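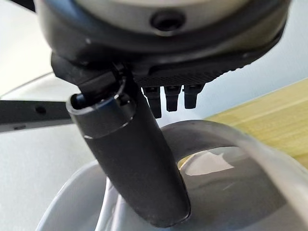 Lindiwe Mofokeng wants to know why her bedroom rug is warm and the wood floor next to it is freezing, when they're in the very same room. Her brother told her the rug must be heated. She looked underneath and didn't find any wires!

Well, Lindiwe, I love this question, because I hop across cold floors every single morning and I had the answer wrong until I was a grown-up. Your rug isn't heated. If you left a thermometer on the rug overnight and another one on the wood, they would usually show nearly the same number in the morning. (Unless the sun is shining on one of them, or there's a heater or a chilly basement under the floor. That would mess things up.)

So why do your toes say something different?

Your toes aren't very good thermometers. What they're really noticing is how fast heat is leaving them. Your feet are usually warmer than the floor, and heat always wants to go from the warmer thing to the cooler thing. When you stand on wood, your whole bare sole is pressed flat against it, and the heat slides out of your skin pretty quickly. Tile is even quicker, which is why the bathroom makes me squeak.

Carpet is fluffy. It's made of lots and lots of tiny fibers with air in between them, and still air is slow at carrying heat away. Your foot warms up the little bit of fuzz it's touching and then the heat sort of gets stuck there. Your toes feel that and say, ahh, warm. 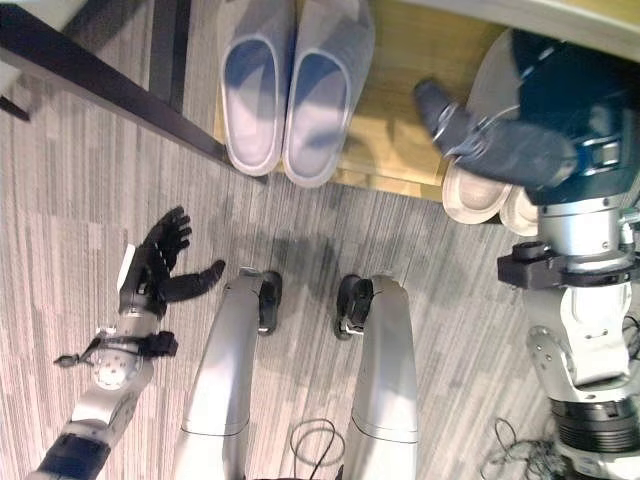 Slippers do the same trick as carpet, only you get to carry it around with you. The sole and the lining hold on to air, so the heat from your foot has a slow trip before it ever gets to the floor. It helps to think about where you'd want them, too. I'd leave mine just like the light gray pair up there, on the wood side of the dark edge, so I could walk over the striped carpet in bare feet and step into them right where the wood starts. At home mine are always under the couch, and I have to lie on my stomach to get them.

Now here's a fun thing. Slippers don't make any heat at all! Put your hand inside a pair that's been sitting out all night and they won't feel toasty. They need a foot in them first. You're the heater. The slipper just keeps you from losing your heat so fast.

Want to try it yourself? Find a metal spoon, a wooden spoon and a dry wool sock. Put all 3 on a table in the shade and leave them alone for 40 minutes. Then close your eyes and have somebody press each one against your cheek. The metal spoon will feel coldest by a mile, even though they've all been sitting in the same air. I did this with my niece, who is 7, and she made me do it again with a cookie. (The cookie came out somewhere near the wooden spoon. Then the cookie was gone.)

If you try it with anything else, a book or a rock or a slice of bread, write down what order they came in from coldest to warmest, and see if a friend gets the same order with their eyes closed.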